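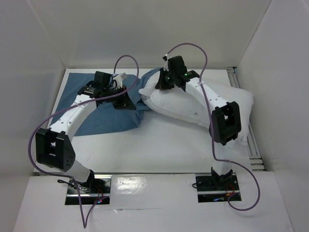

White pillow, blue cloth, and the usual stage of the argument.

Getting a Pillow Into Its Case Without Losing Your Temper

Updated July 3, 2018

Of all the chores that look like they take ten seconds, changing a pillowcase has the worst record. The pillow folds in half. The case bunches up. You get one corner in, reach for the other, and the first one comes back out to see what you're doing. I have been at this for decades and I still sometimes finish with the seam running down the middle like a racing stripe.

These are the methods that have earned their keep on this page.

The flat start. Lay the pillow on the bed or a table, not against your chest. The chin grip is traditional, and it is also how you end up with toothpaste on clean linen. Spread the case out next to the pillow with the open end facing it and slide the short end in first. Hold the pillow down with one hand while the other pulls the cloth. People who try to move both at once get nowhere.

The gather. Bunch the case up in your hands the way you would a sock, right down to the closed end. Set that over the end of the pillow and unroll it along the length. This is the one for long, skinny pillows and anything lumpy, where shoving only makes more lumps.
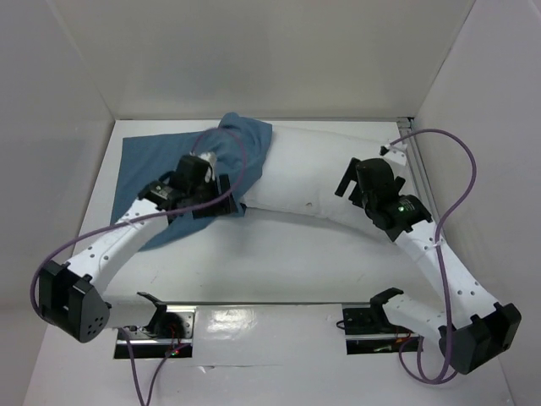

Keep the far end of the pillow where it is until the near end is properly covered. Go a few inches at a time, smoothing the top layer and then reaching under for the bottom one, which will have stayed behind out of spite. If the pillow bends, straighten it before you pull any more cloth over it. A bend that goes into the case stays in the case.

The inside-out. Turn the case inside out, put your hands in as far as the closed corners, grab the pillow's corners through the cloth and flip the whole thing over. It works beautifully on duvets too. You will need about 2 tries to believe in it.

A few odds and ends:

Lumps first. Beat the pillow into shape before it's dressed. Afterward you're only moving the trouble around.

Dark cases on pale pillows: wash them separately the first time. I once had a pale blue pillow from Jusier that had started the day white.

Size. A case an inch too short will never grow. The Edum long ones I bought last November came up snug, so they now live on the sofa cushions, where standards are lower.

Buttons and zippers. Close them before washing or they'll eat a sock.

Storage. Fold the sheets and tuck the set inside one of its own pillowcases. I resisted this for years on the grounds that it sounded smug. It saves a shelf.

A reader in Purves irons hers. I wish her well.

Next on the list: fitted sheets, and the drawer where I hide them.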